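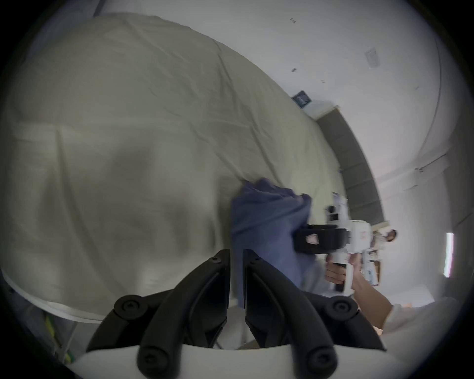 [Riklow-Residents] Re: Bedding exchange and washer inspections, September round

From: Polyxeni Psarras, Residential Services
To: Riklow Residents' Mailing List
Date: 3 July 2025

Dear residents,

Thank you to the 73 households that replied to the first notice. The message below answers the points raised most often and replaces the provisional arrangements. The earlier notice is quoted in part so that those who joined the list recently can follow.

> Residential Services will carry out the next bedding exchange in
> September. Each household may return duvets, fitted sheets and
> pillow covers issued under the standard lease and receive clean
> replacements of the same size. Items must be bagged and labeled
> with the unit number. Washer inspections will take place during
> the same period. Households that do not wish to take part in the
> exchange are asked to tell us in writing. The inspection is not
> optional in units where the washers belong to Jutmont.

Several residents asked whether the exchange applies to bedding they bought themselves. It does not. The contractor, Coman, counts returned items against the issue record, and privately owned items that enter the process cannot be traced once they leave the building. The last exchange covered 1,798 items, and most of the complaints we received concerned personal duvets that had been placed in the return bags by mistake. Please check for the sewn label at the foot end before bagging. If the label has worn away, leave the item out and write to us, and the issue record will be checked for you.

Questions were also received about color. Duvets in the cream and pale green ranges are treated as equal for the purposes of the exchange, and a household that returns one may receive the other. Residents who need matching covers for two beds in one room should say so on the form. We will meet these requests where stock allows.

The weight of the replacement duvets has not changed. A lighter summer duvet is available on request to households with a medical reason, and no letter from a doctor is needed for this. The lighter duvet counts as the household's issued item for the full year.

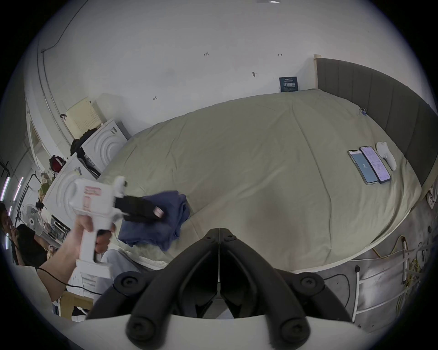
Preparing beds for collection

Beds should be cleared before the collection team arrives. Phones, chargers, clips and small clothing left on top of a duvet are easily rolled up with it, and Coman has returned a number of such items to this office after past rounds. Unclaimed property is held for one month at the front desk and then passed to the Riklow lost property room.

Mattresses are not part of the exchange. A resident who believes that a mattress or a headboard is damaged should file an ordinary repair request. The collection team is not able to take reports at the door, and a report made in that way will not reach us.

Residents who are away during the period may leave a key with the front desk under the usual signed form. The form names the rooms that staff may enter. If the bedroom is not named, the unit will be passed over and the household will need to wait for the following round.

Washer inspections

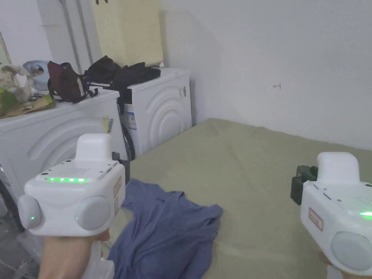 The inspection covers hoses, drain connections, door seals and the level of each machine, and it will be carried out by Fosik in all 608 units. It should take roughly 20 minutes for each washer. Residents have asked whether they must move anything beforehand. In units where two front-loading washers stand in a row in the same room as a bed, the tops of the machines tend to become storage, and bags and toys pile up there. Please take everything down before the visit, as the technician may need to pull each machine forward. The technician will not move personal belongings, and a visit that cannot go ahead for this reason will be rescheduled once at no charge.

Please do not run a wash on the morning of your visit. Door seals must be dry for the inspection to be completed.

One reply asked whether dryers could be added to the same visit. Fosik's contract with Jutmont does not cover dryers, and the request has been noted for the next contract period. Another asked whether detergent would be supplied after the inspection, as it was last year. It will not.

Exchange forms and written notices of non-participation should be sent to Residential Services and not to this list, as replies here go to every subscriber. Visit times will be posted by floor once the forms have been processed.

Sincerely,

Polyxeni Psarras
Residential Services
Jutmont Housing, Riklow

You are receiving this message as a subscriber to the Riklow Residents' Mailing List. Requests to change a delivery address should be made to the list office.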